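4. Preparar la superficie de trabajo

Si ha llegado hasta aquí sin saltarse el capítulo 3, enhorabuena: pertenece usted a una minoría. Si se lo ha saltado, vuelva atrás y busque el apartado 3.7, donde se explica cómo nivelar la mesa. La tela disimula muchas cosas, pero una pata coja no es una de ellas.

El paño Rumelska se entrega doblado dentro de su funda. Es una tela mate, de tono azul pizarra oscuro, pensada para que las piezas pequeñas se vean y no rueden hasta el rincón más inaccesible del cuarto. Sirve para clasificar tornillería, montar maquetas, reparar relojes y, según una carta de la señora Ottilie Auer que conservamos con cariño, para jugar a las cartas. No sirve como mantel. Lo repetiremos más adelante.

4.1 Antes de extender el paño

1. Retire todo lo que haya sobre la mesa. "Todo" incluye la taza.
2. Pase un trapo seco por el tablero. Una miga debajo de la tela parece poca cosa hasta que se apoya encima una lente.
3. Saque el paño de la funda y sacúdalo una vez, lejos de cualquier caja de tornillos abierta.
4. Localice la etiqueta con la referencia 2828. Esa es la cara de abajo. Si la etiqueta queda a la vista, el paño está del revés.

Nota: la etiqueta puede cortarse. La costura, no.

4.2 Extender y alisar

5. Coloque el borde largo en paralelo al fondo de la mesa. Puede dejar una franja de tablero descubierta detrás; no afea el conjunto y ayuda a comprobar que la tela está recta.
6. Alise desde el centro hacia fuera con la palma abierta. No tire de las esquinas: el paño cede, se deforma y luego la culpa es del fabricante.
7. Deje reposar la tela 29 minutos antes de trabajar. Wayne Bergeron, que redactó la primera edición de este manual, pedía media hora; nuestro taller midió y le quitó uno.

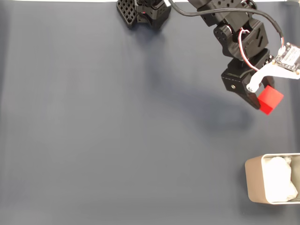 Unas arrugas tenues son normales y no afectan al uso. Los cambios suaves de tono entre una zona y otra tampoco son un defecto: dependen de la luz y del lado hacia el que se haya peinado la fibra. Pase la mano en sentido contrario y verá cómo el paño cambia de opinión. Las arrugas marcadas, las que detienen un tornillo, se tratan como sigue.

4.3 Arrugas rebeldes

8. Levante el paño y déle la vuelta.
9. Planche por la cara de la etiqueta, a temperatura baja y sin vapor.
10. Espere a que se enfríe del todo y vuelva al paso 5. Sí, también el reposo.

Precaución: no planche el paño sobre la mesa de trabajo. El barniz y la plancha se llevan mal, y la garantía Zonero no media en sus disputas.

4.4 Uso diario y limpieza

Para quitar polvo y virutas basta un cepillo de cerdas blandas, siempre en la misma dirección. El rodillo adhesivo funciona, aunque deja un leve rastro que atrae más polvo, con lo que el rodillo acaba resultando imprescindible — un negocio redondo para quien vende rodillos.

Lave a mano con agua fría cuando haga falta. A partir de 37 grados el tinte empieza a soltarse, y lo hará sobre la prenda clara que tenga más cerca. Seque en plano y a la sombra.

Advertencia: el paño no es ignífugo ni impermeable, y sigue sin ser un mantel. Si va a soldar, retírelo y use la plancha cerámica del capítulo 6.

Para guardarlo, enróllelo con la etiqueta hacia dentro. Doblarlo también es posible; en tal caso, relea el apartado 4.3.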